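Unit 4: Small Business Lending and Loan Guarantees
Handout for the Tuesday section, Skultport

1. What a guarantee does
A guarantee is a promise by a third party to repay part of a loan if the borrower defaults. The lender still makes the credit decision. The borrower still owes the full balance, and the guarantor may collect from the borrower after paying the lender.

2. Terms
Principal - the amount borrowed, before interest.
Guaranteed share - the percentage of the unpaid principal that is covered.
Collateral - property pledged against the loan. Used equipment is normally entered at resale value.

3. Worked case: Olier Supply
Olier borrows for working capital and repays in equal monthly installments of $1,776. A slow February leaves net operating cash flow of $2,333 for the month.
Coverage ratio = 2,333 / 1,776 = 1.31
Many lenders look for at least 1.25 on an annual basis. A single month above that line proves little; repeat the test with twelve months of figures.

Now add a monthly equipment lease of $154, treated as debt service.
Coverage ratio = 2,333 / 1,930 = 1.21

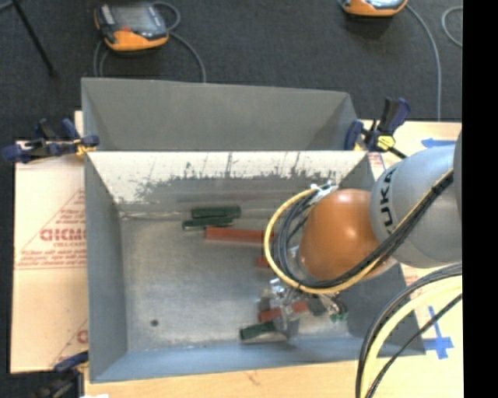 Fig. 4. Robot arm and metal bin.

4. For next class
Read the Mukudard case, sections 1 and 2. Compute coverage with and without the owner's draw, and bring both results in writing. Rimkutė is held over to Unit 5.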